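Looking After Thin White Cloths: Washing, Drying and Keeping Them White
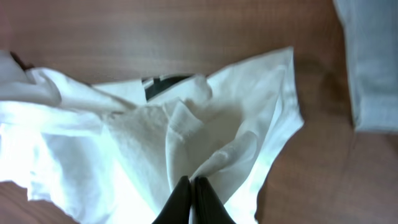 Reading time: 3 minutes
Last updated April 9, 2023

Thin white cloths get used for everything in a kitchen. They strain stock, cover rising dough, dry glasses and line the bread basket. They also turn gray faster than anything else in the linen drawer. Most of that graying comes from leftover detergent and from washing them with darker things.

Before the first wash

New cotton cloths usually have a finish on them that keeps water from soaking in. Wash them once on their own in hot water with half the normal detergent, then run a second rinse. If water still beads on the surface, do it again. The Movcombe cloths I bought in December took 3 washes before they would dry a glass properly.

Expect some shrinkage. If you plan to hem or cut a cloth to size, wash it first.

Everyday washing

Shake crumbs and flour off outside or over the sink. Flour turns to paste in the wash and sticks in the weave. Rinse in cold water if there is egg, milk or dough on the cloth. Hot water sets all of these.

Wash white cloths only with other whites. Use the hottest setting the care label allows and don't pack the drum. Skip fabric softener - it coats the fibers and the cloth stops absorbing. A thin or loosely woven cloth should go in a mesh bag, particularly if the edges are raw. Loose threads wrap around everything else otherwise.

Stains

Tea and coffee: soak in warm water with a scoop of oxygen bleach for a few hours, then wash.

Grease: rub in a drop of dish soap while the cloth is dry. Leave it for ten minutes and wash hot.

Tomato: rinse from the back with cold water, then dab on a little white vinegar. Rinse the vinegar out fully before using any other product. Hang it in the sun if you can.

Red wine: blot, cover with salt, rinse, then treat it like tea.

Rust: lemon juice and salt, left an hour and rinsed well. Chlorine bleach makes rust marks worse.

Gray or yellow all over

Fill a bucket or the sink with hot water and add about 200 grams of washing soda. Leave the cloths in overnight and wear gloves when you lift them out. The water will probably be an ugly color. Wash as usual with no extra detergent. Washing soda is for cotton and linen only, so keep it away from silk and wool.

Chlorine bleach works but it weakens thin fabric. I save it for cloths that are close to being rags anyway.

Drying and creases

Don't leave a wet cloth balled up. It sours overnight in warm weather, and deep creases take a lot of ironing to get out. Pull it square by the corners and hang it by one long edge. Damp cotton can be smoothed by hand on a clean table and finished on the line.

If it has already dried crumpled, spray with water, roll it up for 15 minutes and iron while damp. Keep starch off anything that touches food.

Frayed edges

Trim the loose threads with sharp scissors and never pull them. For a quick repair, run a zigzag stitch close to the edge. For a better one, fold the edge over twice and stitch it down. I use Görtz cotton thread in plain white. Polyester is fine too, but a very hot iron can damage it.

Storing

Put cloths away completely dry. Fold straining cloths separately and keep them in a lidded box so they don't pick up the smell of soap or spices. Rotate the stack by putting clean ones at the bottom. Once a cloth has holes, cut it up for polishing shoes or windows.

Filed under: Laundry, Kitchen linens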